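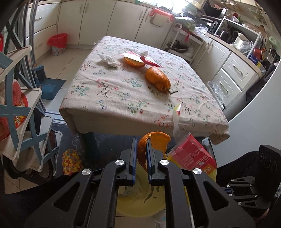

4.2 What people mean when they say "scraps"

The word "scraps" turned up in our kitchen diaries more often than any other noun, and it took us an embarrassingly long time to notice that our households were using it in quite different ways. We had gone into the Haleno study thinking of food waste as one stream with a few awkward visitors in it, and the diary form we gave people reflected that, with a single wide column headed "scraps" and a narrow one beside it headed "other". An orange is enough to show where the form let us down. In Figure 2 there is a half-peeled orange on a floral tablecloth, a curl of its peel, a cut half further back, a yellow bowl of pale scraps, a red and white paper wrapper and two white tissues, and a table like that could have been written up in our diaries in several ways. Some households would have put the peel under "scraps" and the wrapper and tissues under "other". Some would have put the tissues in with the peel on the grounds that both rot. And a good many, as we came to learn, would have written down neither the peel nor anything else, on the understanding that peel belongs to the fruit and was never food to begin with.

This last group deserves a longer look. Of the 367 households that returned a usable diary, those who left out peel, cores, tops and tails were in every other way careful record keepers. They noted a spoonful of yoghurt scraped from the bottom of the tub. They noted crusts. One diary had a lovely running account of a pumpkin over nine pages, from the first wedge to the last grey corner of it, and never once mentioned the skin or the seeds. When we went back and asked, the person was surprised that we would want to know. Skin was not wasted, in their view, any more than the box a kettle comes in is a wasted part of the kettle. We had been treating the missing entries as forgetfulness and had even drafted a correction for it. We dropped the correction.

Earlier work on household waste has usually divided what is thrown out into the part that could have been eaten and the part that could not, sometimes with a third group sitting between them for things like potato skins and bread ends, which some people eat and others don't. We followed that division in our first coding pass and we still think it is a sensible one for weighing bins. It is a poor fit for the way people talk, though. Our households tended to sort by what had been done to a thing. Whatever came off in the getting ready was "peelings" or "bits", whatever came back from the table was "leftovers", and whatever had gone off in the fridge was very often given no name at all, only a date and a small apology. "Scraps" floated over the top of all of this and could be pulled down to cover any part of it.

Citrus was the hardest case of all, and we had not expected to spend as many evenings on it as we did. Our diary season ran through the cooler months, when backyard trees in Haleno are heavy and people leave bags of fruit on one another's front steps, so oranges, mandarins and lemons were everywhere in the returns. Three things made them troublesome. They are often eaten away from the kitchen bench, at a desk or in front of the television, and so the peel is left a fair way from whichever bin it was meant for. The peel is also useful to a certain kind of cook, who dries it or candies it or drops it in the vinegar for cleaning, and who would be quite put out to see it called waste. Then there is the old belief that citrus is bad for worms. It came up in interviews again and again, sometimes from people who had never kept a worm farm and had no plans to. We take no position on the worms here. What matters to our argument is that a belief about worm farms had travelled all the way into homes that used only the council's green bin, where it makes no difference, and was sending orange peel to landfill in those homes every week.

The coding, second time around

For the second pass we put the diary form aside and worked from the households' own words. Every entry was copied out onto a separate slip, and from the full pile we drew 2,000 slips for close reading. Two of us read each slip without seeing the other's notes. We were allowed as many groups as we liked in the first week, and had to come together and merge them in the second, which made for some spirited mornings. A slip reading "orange skins (bowl)" was kept apart from one reading "orange skins" to begin with, and we are glad now that we were so fussy. The bowl, it seems to us, matters a great deal.

By "the bowl" we mean any vessel that holds scraps on the bench or table before they go anywhere else. We had supplied each household with a kitchen caddy under the Avever trial, a lidded one with a carbon filter, and had asked people to record its use. What came back was full of bowls, saucers, ice cream tubs, the upturned lid of a saucepan, and in one case a gravy boat with a broken handle that had been doing the job since before the children were born. The caddy sat under the sink or out by the back door, and the bowl went wherever the person happened to be. Households with a regular bowl emptied it into the caddy in one go, most often after the evening meal, and we think it was at that moment of tipping that most of the sorting was done or not done. A tissue in a bowl of peel is easily picked out, or just as easily ignored. Once it is in the caddy it is there for good.

We asked about this in the follow-up interviews and were given some very patient answers. People knew the rules fairly well. They could tell us that paper towel was allowed in the green bin in Haleno and that coated paper wasn't, and many of them still had the fridge magnet from the launch. Where they came unstuck was with small things of uncertain make: fruit wrappers, tea bag tags, the stickers on apples, the little net bags that garlic comes in. A person standing at the sink at eight at night with a bowl in one hand isn't likely to go and find the list. Most told us they made a quick guess. A smaller number said that if there was anything in the bowl they weren't sure of, the whole lot went into the red bin to be on the safe side, peel and all. We had heard nothing of this habit in the planning meetings, and we have come to believe that it explains a fair part of the shortfall described in Section 3.

Flats and houses

The units at Flovine and the streets on the Teshome side were recruited separately and we had meant to report them separately, but on the question of scraps they were so alike that we have put them together for this section. The one real difference was distance. At Flovine the shared bins are down a ramp and through a heavy door, and residents there kept their bowls on the go for longer, sometimes from one day to the next with a plate over the top. They also wrote more. It may be that a bowl you have to look at over breakfast gives you more to say, and the Flovine diaries are certainly the livelier reading, with a good deal in them about fruit fly.

A few cautions are owed to the reader. People who agree to write down what they throw away are bound to be a little more interested in the matter than their neighbours. We visited on Monday evenings, when the bins had just been emptied and kitchens were at their tidiest, and a visit later in the week may well have found fuller bowls. The diaries were also kept by one person in each home - usually the one who cooked - and we know very little about what the rest of the household did with an orange eaten in the back room.

With all that said, we would ask anyone designing a diary of this kind to leave the first column blank and let people head it themselves. Ours is reprinted in the appendix with its two columns as they were, so that others can see what we asked and read the results with that in mind. The revised form, which has since been used for the November round, begins with the bowl and asks what is in it tonight.

Working papers > Households and waste > Haleno kitchen diaries > Section 4

Search this collection Enter keyword Go

Contact the project office | Copyright the authors | Back to top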